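# The Short, Useful Life of a Cleaning Cloth

Most kitchens have a drawer of them. They are blue, yellow, green, or a gray that used to be one of those colors. They came in a pack from the hardware store or free with a pair of glasses, and they have done every job from wiping a windshield to soaking up a spilled beer. Microfiber cloths are cheap enough that few people think about them. They are also easy to ruin, and a ruined one can look the same as a good one.

The fiber is plastic, usually a blend of polyester and a smaller share of nylon. The two are spun together and then split, so that each strand ends up with many fine edges where a cotton thread has a rounded surface. Those edges pick up dust and grease and hold them. The gaps between the strands draw in water. A good cloth will clean a bathroom mirror with plain water and leave no streaks, and it will do that for a long time if it is washed the right way.

Khoury is a small laundry that does the cloths for offices, two dental practices and a hotel. It has been taking in microfiber for 20 years, and the staff there see the same problems over and over. The worst is fabric softener. It coats the fibers, fills the gaps, and leaves a cloth that feels nice in the hand and pushes water across a counter. Dryer sheets do the same thing. Some of the coating can be washed out with hot water and a plain detergent, but it takes several rounds.

Heat is the next one. The fibers start to soften at temperatures a home dryer can reach on its highest setting, and once the fine edges have melted there is no fix. A cloth that has been through a hot cycle too often feels stiff and scratchy, a little like a dried sponge. Low heat is fine. So is a clothesline, and most cloths will dry in an hour or two outdoors in April.

Then there is lint. Microfiber holds on to whatever it touches, and in a washing machine it touches the towels. Wash it with a new cotton bath towel and it comes out covered in fuzz that will end up on the next window. Khoury washes its cloths in their own loads, turned inside mesh bags, with half the usual amount of detergent. At home, saving them up in a bucket until there are enough for a small load works well. Bleach should stay out of it.

## What to buy

The number that matters on the label is the weight, given in grams per square meter. Light cloths are thin and flat and suit glass and screens. Heavier ones have a longer pile and are better for drying dishes or a car. For general dusting, something in between is easiest to rinse.

Skirnen sells a plain woven cloth that does well on glass and poorly on anything wet. The Lindovov cloth is thicker, with loops on one side and a flatter face on the other, and is the better choice for a household that wants only one kind. Its hem is sewn with the same soft fiber. That sounds like a small point, but on cheap cloths the hem is often a hard nylon thread, and it can leave fine scratches on car paint or a glossy cabinet. Run a thumbnail along the edge before buying. Cut out any tags.

Color is worth using. Hotels and hospitals give each area its own color so the cloth that wiped a toilet never gets near a glass. A home can get by with two: one color for the bathroom, and another for everywhere else.

## How to use one

Fold it in half, then in half again. That gives eight clean faces, counting both sides, and a flat pad that keeps even pressure on the surface. When one face is dirty, turn to the next. A cloth wadded into a ball uses a fraction of its area and smears the rest.

Use it dry for dust. Use it damp for fingerprints, cooking film, and most of what lands on a stove. Damp means wrung out hard, until it no longer drips. Around vents, fans and anything that plugs in, turn the power off first and keep to a dry or barely damp cloth.

Skip it on unsealed wood and on hot surfaces. A burner that is still warm can fuse the fibers and leave a mark on both.

## When to give up

Laundries count washes. Pleteck, which supplies cloths to cleaning crews, retired its last test batch at 197. Few homes will get that far, and few will keep track. A simpler check is to put a spoonful of water on the counter and lay the cloth over it. If the water soaks in, the cloth is fine. If it beads up or slides out the side, wash the cloth hot with no softener and try again. If it fails twice, move it to the garage.

There is one more cost. Every wash sheds tiny bits of plastic, and some of them pass through treatment plants and reach rivers. Fuller loads, cooler water and a filter on the machine's drain hose all cut the amount. So does washing only when the cloth is dirty. A cloth used to dust one shelf can be shaken out at the back door and used again tomorrow.

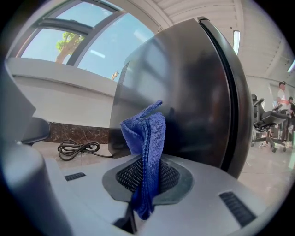 A blue microfiber cloth with a stitched hem.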